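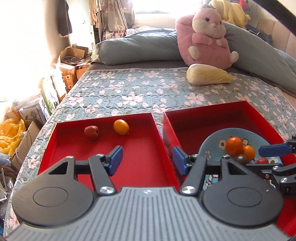 # Household Textiles and Serving Wares: Gallery

The Woo Residence Collection brings together bed covers, trays, bowls and other furnishings in regular household use. The gallery is maintained by the Tranus Center for Domestic Studies and is revised each August. The collection holds 400 objects, of which 70 are currently listed for public loan.

Selection for the gallery is made by Young-sook Cho, curator of textiles, and Wen-hsiung Huang, registrar. Preference is given to pieces that remain in service in the home, and items are shown in the rooms where they are kept.

## Bedroom: trays on a quilted cover

Red trays on a blue-green quilted bed cover with a print of pink flowers. The trays are shallow, with thin upright walls, and belong to the group cataloged under Serving Wares.

The left tray holds two pieces of produce, one round and dull red, the other oval and a glossy orange-yellow. Trays of this form are listed with the bedroom furnishings as well as the kitchen wares — the catalog gives both locations.

## Notes on the bed covers

Quilted covers are entered in the register by ground color first and by printed pattern second. Floral prints form the largest group. Covers in daily use are inspected twice a year for worn stitching along the folds, and any repair is recorded on the object card with the thread used.

Borrowers are asked to store covers rolled, with the printed side facing out. Covers should be kept away from direct sunlight and should not be pinned. Washing is carried out by the Center after return.

## Notes on the trays

Trays are lent in pairs where a pair exists. Each loan is limited to 2 pairs per household. Fresh fruit and vegetables may be placed in the trays directly; cooked food requires a liner, available from the loans desk at the Fernero Building.

## Access and reproduction

Requests to view objects in person should be addressed to the registrar and should state the room and object type. Study visits take place in the Gater Reading Room and begin at 10:00 a.m.

Gallery pictures may be reproduced for teaching with credit to the Tranus Center for Domestic Studies. Other uses require written permission.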